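Grestari Packaging, supplier review, November 2020

Present: Ezequiel Barrera (chair), Refugio Meléndez (minutes)

1. Film rolls
Serrano quoted a lead time of up to 40 days. Price held until June.

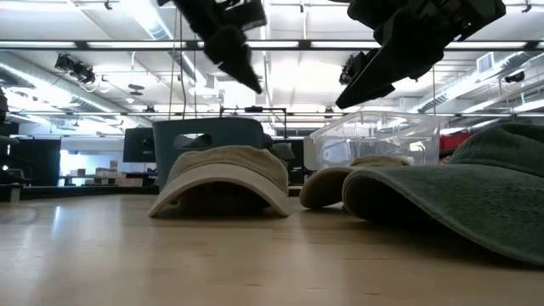

Caps on the tabletop

2. Carton samples
Gera samples passed the drop test at 7 kg. Print color was off on the side panel. Barrera to request a new proof.
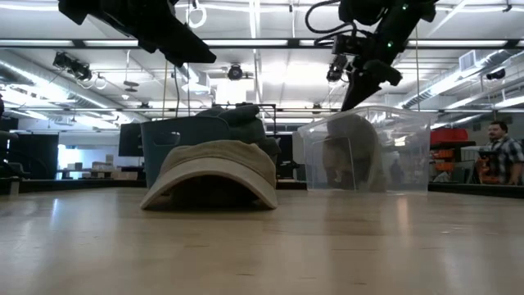

Tan cap in front of the blue-gray bin

3. Warranty wording
Mustness wants the term stated on the invoice. Agreed. Meléndez to draft.

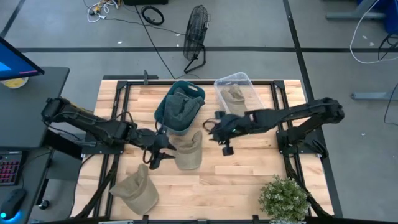
4. Open items
Pallet size for Serrano orders. Carried over.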